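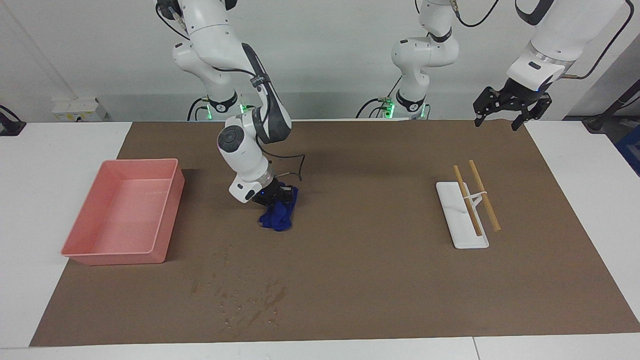
*Dark blue cloth on a work mat.*

# Washing and Storing Dark Cotton Cloth: Frequently Asked Questions

Last revised 4/20/23. Applies to all dyed cotton sold by the yard or as finished cloths from the Plisville and Galham stores. Wool, silk and coated fabrics have their own pages.

## Before the first wash

**Do I need to prewash fabric before cutting it?**

Yes, if the finished item will ever be washed. Plain-weave cotton shrinks more along the length than across the width, and most of the shrinkage takes place in the first wash and dry. Wash the yardage the way you intend to wash the finished item. If the item will go in a hot dryer, the yardage should too.

Precut squares and strips are the exception. They fray badly in a machine and come out with uneven edges. Soak them flat in a basin of warm water, press them between towels and let them dry on a rack.

**How do I keep the raw edges from fraying in the machine?**

Run a zigzag stitch along both cut ends, or trim them with pinking shears. Selvages need no treatment. For pieces shorter than a yard, use a mesh bag.

**What is the stiff finish on new cloth?**

Sizing, usually a starch. It is added to the yarn before weaving and sometimes again to the finished cloth. It washes out. Cloth that felt heavy on the bolt may feel noticeably lighter afterward; judge the weight after washing, or ask for a washed sample at the counter.

## Color loss and bleeding

**What is the difference between bleeding, crocking and fading?**

- *Bleeding* is dye moving into water.
- *Crocking* is dye moving onto another surface by rubbing, with or without moisture.
- *Fading* is loss of color in the cloth itself, from light, chlorine, abrasion or repeated washing.

A cloth can do one of these and not the others. Indigo cloth often crocks heavily and bleeds only a little. Reactive-dyed cloth that was poorly rinsed at the mill bleeds in the first washes and then stops.

**How do I test for bleeding?**

Cut a small swatch and put it in a glass of hot water with a drop of detergent. Leave it for 11 minutes. Take the swatch out and lay it on a white paper towel until dry. Color in the water alone is not a reason to reject the cloth. Color on the towel means the cloth should be washed separately and tested again.

**How do I test for crocking?**

Rub a dry piece of white cotton back and forth on the surface under firm finger pressure, then repeat on a fresh spot with the white cotton dampened. The damp result is nearly always the darker of the two. If the damp result is dark, don't use the cloth for pale upholstery or as the lining of a light garment.

**Does vinegar or salt set the dye?**

No. Salt is used in some dye baths to push dye toward the fiber, but it does nothing for cloth that has already been dyed and finished. Vinegar is used with acid dyes on wool and silk and has no fixing effect on cotton. Neither one will damage the cloth in household amounts.

Commercial dye fixatives do work on direct dyes and on some reactive dyes. They can shift the shade slightly, so test a swatch first.

**Are dye-catching sheets any use?**

They pick up loose dye from the wash water. They don't stop the cloth from releasing it. In an overloaded machine, dye can move from one fabric to another where they touch without reaching the sheet at all. Wash a smaller load.

## Washing

**What water temperature should I use?**

Cold for routine washing. Hot for the first wash of yardage that you want fully shrunk, and for the removal of excess dye, since loose reactive dye rinses out far better in hot water. Do the hot wash with nothing else in the drum.

**Which detergent?**

A liquid detergent with no bleach and no optical brightener. Brighteners deposit on the fiber and make navy and black look gray or slightly violet in daylight. Powder works equally well if it dissolves fully; undissolved powder leaves pale specks on dark cloth. The specks rinse out.

**Why are there light lines in my cloth after washing?**

Those are abrasion lines. The cloth was folded or creased in the drum and the high points rubbed against the rest of the load. They are most common with tightly woven cloth, long pieces and full machines. Open the cloth out, load it loosely, use a shorter cycle and take it out promptly. Lines that are already there can't be removed.

**Can I wash dark cloths with terry towels?**

It is not recommended. Terry sheds lint and dark plain weave shows it. If you must combine them, wash the towels alone a few times first.

**Hard water?**

Minerals in hard water react with some detergents and leave a dull film. If dark cloth looks chalky when dry but normal when damp, suspect the water. A water softening product in the wash usually corrects it. Customers on the Brernton supply ask about this more than anyone else.

## Drying and pressing

**Line or dryer?**

Either. Line drying in direct sun fades dark blue and black quickly, so hang the cloth in shade or inside out. In the dryer, use medium heat and stop while the cloth is still barely damp. Overdrying sets creases and adds wear.

**How do I get creases out of a cloth that was left bunched up?**

Dampen it evenly with a spray bottle, fold it loosely, leave it in a closed plastic bag until the moisture has spread through, then press with a hot iron from the wrong side. Spot-spraying dry creases tends to leave rings on heavily sized cloth.

**Why is the cloth shiny where I ironed it?**

Pressure and heat flatten the surface fibers. Press from the wrong side or through a press cloth. Light shine can often be lifted with steam and a soft brush.

## Storage

**Fold or roll?**

Roll anything that will be stored for more than a season. A cardboard tube is fine if it is wrapped first in washed muslin or acid-free tissue. Bare cardboard can yellow pale cloth over time, and on dark cloth the damage may not show until the piece is used next to something lighter.

Folded cloth should be refolded along different lines now and then. Keep folded stacks out of window light; a faded stripe along the fold is the most frequent storage complaint we get.

**Is a plastic bin acceptable?**

For short periods, in a dry room, with fully dry cloth. For longer storage use a cotton bag or an uncovered shelf in a closed cupboard.

## Orders and returns

**How wide is the plain navy?**

See the bolt label. Width is measured selvage to selvage before washing. The line sheet for item 1751 gives both the unwashed and washed width.

**Will a second cut match my first?**

Only if both come from the same dye lot. The lot number is printed on the receipt under the item number. Lot 173 of item 1751 is sold out at Galham. Lots delivered from August onward are slightly greener and should not be joined to it in the same panel.

**Can I return cut fabric?**

Uncut lengths from a bolt, no. Flawed fabric, yes, if it has not been washed or cut further. Weaving flaws marked at the selvage with a colored thread have already been allowed for in the measured length.

**What if it bled on something else?**

Rewash the stained item at once, before drying it. Dye that has been through a dryer is much harder to remove. Bring the swatch test and the receipt to the store. Claims go to Wendell Lyons at Plisville, and are answered within 17 days.

**Who do I ask about dye types?**

Branislav Mikuš handles mill questions, including cloth ordered through Kröger. Give the item number and the lot number. Without the lot number he can tell you only the general dye class.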